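About Wulldale

Wulldale is a small company with 2 workshops and one office. We make and repair wooden tables for schools, training rooms and shared work places. Our customers usually come to us with a simple wish: they need a table that is pleasant to stand at or sit at for a whole day, and that can be cleaned quickly in the evening. We have been trying to answer this wish well since our first order, which was for 13 tables in a language school on Floltine Street.

How we started

The company began in a rented garage behind the Iyengar bakery. At that time we did only repairs. People brought us kitchen tables with burned spots, desks with broken corners, and one time a very long counter that did not pass through our door, so we worked on it outside under a plastic roof. From the repairs we learned what goes wrong with a table. Mostly it is the edge which suffers first, then the surface near the place where people put their hands, and then the joints of the legs.

After the language school we received an order from Witance, a training center with many open rooms. They asked for long work tables, all of the same height, and for advice on how to place them. We did not have experience with room planning then, and we made some mistakes. The tables were good but the passages were too narrow. We came back in June and moved everything, without extra payment, and we are still working with Witance today.

What we make

Our main product is the long work table with a light wooden top. We like the pale honey color because it is calm for the eyes and it makes a room feel more open, also in winter. The top is made in our first workshop. The legs and frames are prepared in the second one, where we also keep the spare parts for every model that we sold.

Up to now we have delivered 2,771 tables. Each one has a number under the top, on the short side. If you write to us with this number, we can tell you when it was finished and which oil or varnish was used. Please look for the number before you call, it saves time for both sides.

We also do:

Repair of scratched and stained tops, at your place or in our workshop
New edges for old tables
Changing of height, for tables where people work standing
Planning of shared rooms, with a drawing and one visit

About shared rooms

Many of our customers have one big room where several groups work at the same time. Full walls make such a room dark, and no walls make it noisy. We often recommend low partitions - they separate the areas a little, and still you can see who is on the other side. A black edge on top of a white partition is practical, as hands touch it all day. A whiteboard should hang on a wall that people can reach without walking around a table.

On the table itself we advise to keep very little. A tablet or a small frame lying flat does no harm, but heavy things should have felt under them.

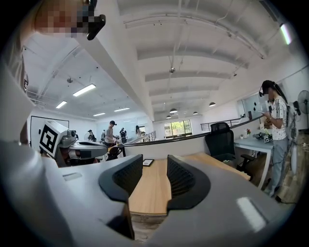 How we work with you

Please send us the size of your room and a few words about what people do in it. A drawing by hand is enough. We answer normally in two working days, and for rooms with more than 40 places we prefer to visit before we give a price. The visit is free if you are within one hour of driving from our office.

When the tables are ready, we bring them and put them together ourselves. We take the packing material back with us. Six months later we write to ask if some screws need to be tightened or if the surface needs new oil, and this service is included in the price.

Contact and visits

The showroom is in the same building as our first workshop. It is open from 9 a.m. to 4 p.m. on working days. You can touch the samples, sit at the tables and take small pieces of wood home to compare with your floor. Parking is behind the building - please use the lower gate, the upper one is for deliveries.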